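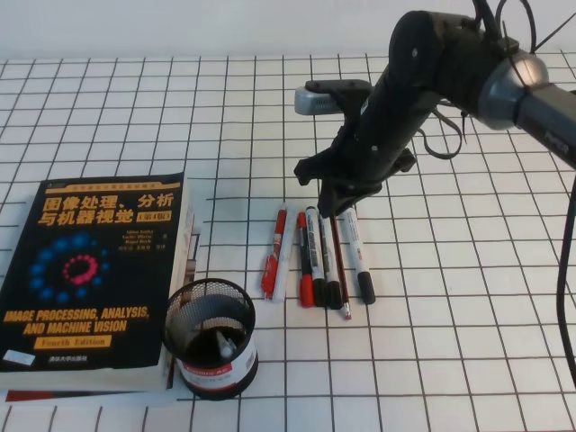
Ingeborg Kohlhase wrote in to ask why pens have to go back in the holder at all when the next person only takes them out again. Fair point. Short answer: they roll, they end up on the floor, then we buy more. We bought 100 last February.

Lorente Study Room: desk FAQ

Do I have to clear the desk when I leave?
Yes. Pens in the cup, books flat, your own stuff home with you. Takes a minute.

Where do the pens go?
Mesh holder. Tips up if the cap is loose, otherwise whichever way. Dried-out ones in the trash please, don't put them back for somone else to find.

Can I leave a textbook out overnight?
One or two, stacked, biggest on top is fine. Not open face down. Bends the spine.

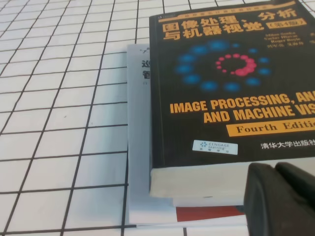
Thick paperback, left flat with the cover up.

What about big books, shelf or desk?
Desk if you're using it that week. Otherwise shelf, bottom row, the upper ones sag. Anything over the 174 limit on the shelf list goes to the back closet, ask at the front.

Can I write on the white surface with the grid?
No!! Paper only. Same goes for markers, cap on whenever it's out of your hand, and keep them away from the side where

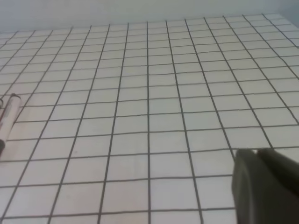

people lean their sleeves. If you do get ink on it, tell us before you scrub. Some cleaners leave a gray smear that's worse then the ink.

Where does the pen holder stand?
Next to the books, so the middle stays free for writing. Don't peel the label.
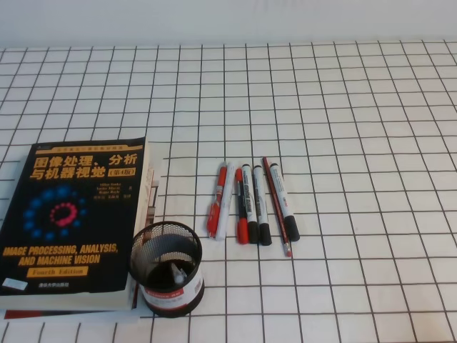 Mesh holder beside the textbook.

I lost a pen here. Do you keep them?
Until the end of the month, in the Zorkden box by the door. After that it goes in the cup.

Small stuff, clips etc?
Cup is ok. Empty it out now and then.

Who do I ask about lockers?
Front desk, until 8 pm. Locker 168 is still stuck, don't take that one.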